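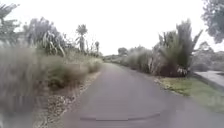 The Slow Way to the Bakery

By Florian Vidal

When I moved to the valley I had one idea about bread, and it was that you buy it in the morning. My neighbor Didier Cordier corrected me in the first week. He was standing at his gate with a cloth bag, it was four in the afternoon, and he told me he was going for bread. I said that the bakery must be empty at this hour. He said yes, the shelves are empty, and this is when Michalík starts to talk.

I have thought about this sentence often since then, and this article is more or less the result of it.

The Michalík bakery is in the lower village, in a house that was a post office before. The family sells one large rye loaf, one small wheat loaf, and on Saturdays a flat cake with plums or with poppy seed, depending on the season. There is no coffee and no place to sit. The oven is older than the present baker, and he speaks of it like some people speak of a difficult aunt. It burns on the left side. All the loaves must be turned after 75 minutes, and the ones from the back row are always a little darker. Certain customers ask for the back row. Didier is one of them.

Rye bread of this kind is not made in a hurry. The sourdough is fed in the evening, and then again during the night, when the baker gets up to do it. In summer the dough goes fast and he must watch it. In December it hardly moves, and he puts the wooden tubs closer to the oven wall and covers them with old blankets. I asked him if he uses a thermometer. He does have one, a present from his daughter, and it hangs on a nail next to the calendar. He puts his hand in the flour, then in the water, and then he decides.

The flour is a longer story. For many years it came from the Fenda mill, on the stream above the village, and people here still say "Fenda flour" for any flour that is dark and a bit rough. The mill stopped, then it was a storage for furniture, and then a cousin of the old miller came back and repaired one pair of stones. He grinds two days in the week. It is enough for the bakery and for a few households, and what is left goes to a shop in town called Jilivness, where it is sold in a paper bag with a nice drawing of the mill. The drawing has a water wheel. The mill has run on electricity for as long as anybody remembers, but the customers like the wheel, so it stays.

Didier walks to the bakery and back every second day. He had a bicycle, a green Giro with a basket, and he gave it to his grandson. With the bicycle he arrived too early, he told me, and he had to make conversation outside. On foot he needs 90 minutes for the whole trip, with the talking included. I tried once to do it faster and I succeeded, but then the bread was still too hot to cut and I had to wait in my kitchen anyway. 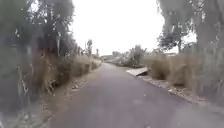
It is a good thing for a person who writes at a desk to have a walk with a loaf at the end of it. I am not a walker by nature. I need a reason, and the reason must weigh something. A two-kilo rye loaf in a cloth bag is correct. It knocks against the leg and it smells, and you cannot forget what you came for. By now I know where the walk is in shade and where I will regret my jacket, and I know which dogs are only loud.

What surprised me most is how much of a village goes through a bakery after the bread is sold. Between four and five Michalík washes the boards, and the door is open. People come in and lean on the counter. They talk about wells and hips, and about who is selling a field and to whom he should not sell it. One woman brings her own knife every week to be sharpened, because he has a good stone, and she takes home the ends of the loaves for her hens. A retired teacher comes to read the newspaper that was used the day before to cover the trays. I asked if he did not prefer today's paper. He answered that yesterday's is already calmer.

I came at first with a notebook, and that was a mistake. The conversation became very polite and was only about the weather. After I left the notebook at home it took perhaps a month, and then somebody complained in front of me about the mayor, and I understood that I was accepted.

How to keep the bread is a question on which I received too much advice. Didier keeps his in a linen bag, inside a clay pot with a lid, cut side down. The teacher says no pot, only linen. Michalík himself leaves it on a board with the cut side down and a cloth on the top, and he thinks that people who put rye bread in a refrigerator should be visited by the doctor. It is best on the second day. On the first the crumb is still damp and sticks to the knife. By the fourth it is for soup, or you toast it in a dry pan, with lard and raw onion if you live alone.

The daughter, who gave the thermometer, works as a nurse in town and does not want the bakery. She said this openly, while her father was standing next to us, and he continued to sweep. There is a young man who comes two nights a week to learn. He has good hands, but he sleeps badly in the day, and they have not discussed yet what will happen with the oven. Michalík wants him to go through one winter first. Until he has fed the dough in real cold, he does not know if he likes it.

I go on the same days as Didier now, but we usually do not walk together. He leaves at four and I leave when I have finished my page. We meet at the counter, and he has already asked for the back row for both of us.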